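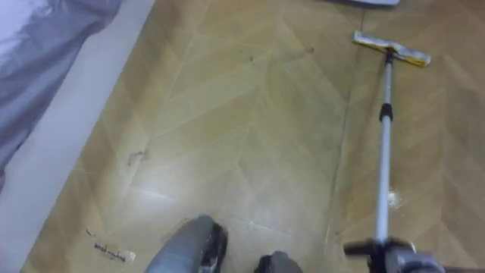 Zhenhua Kang asked at the May review whether the Skiren floor-care kit could be recommended to the Mostden housing service at its present price, and requested that this report answer the point directly.

Our view is that a recommendation would be premature. The kit was assessed on bedroom floors with a flat mop on a telescopic handle, the type already held in the Mostden stores. Of 176 sessions planned under the grant, 10 remain and will be completed at the Cartwright building.

Handling of the mop is satisfactory on open boards. Work along skirting and beside beds with low-hanging covers is slower, and fine crumbs close to the wall are the most frequent cause of a repeated pass. Letesano has supplied 2 revisions of the control software in response. The second is still under test and no results are claimed for it in this period.

The supplier's service plan is priced separately and covers up to 1,000 operating hours. We consider the terms on replacement grippers unclear and have asked for them in writing.

Spending is within the agreed budget. No change to the grant conditions is sought.

Submitted 2024-06-05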